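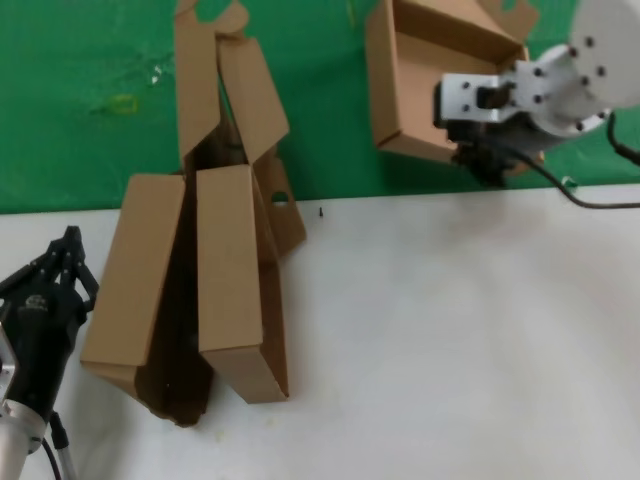 Cardboard on the white table, flaps open.

Last updated: September

I moved from Stomumcombe to Clurnau at the end of the summer, a drive of 372 miles, and most of what I own went by post. The van quote was too high for a one-bedroom apartment with hardly any furniture worth keeping. Books went first, then kitchen things, then clothes.

The books were the expensive part. I had 117 left after two rounds of giving them away, and I still regret a few that went — mainly the old Horrocks road atlas, which had my notes in the margins.

Clurnau is smaller than I expected. The post office closes at 4:30 and the bakery closes when the bread is gone. My apartment is on the second floor, over a shop that sells lamps. Rent is lower than in Stomumcombe, but the heating is electric and I don't know yet what winter will cost.

I set up the internet through Flillurum, which took two calls and a visit. It works fine in the front room and badly in the bedroom.

The last of the parcels came on a wet morning and had the winter coats in it. I still need a shelf for the hallway, and a second key. The walk to the river takes ten minutes if you go behind the school.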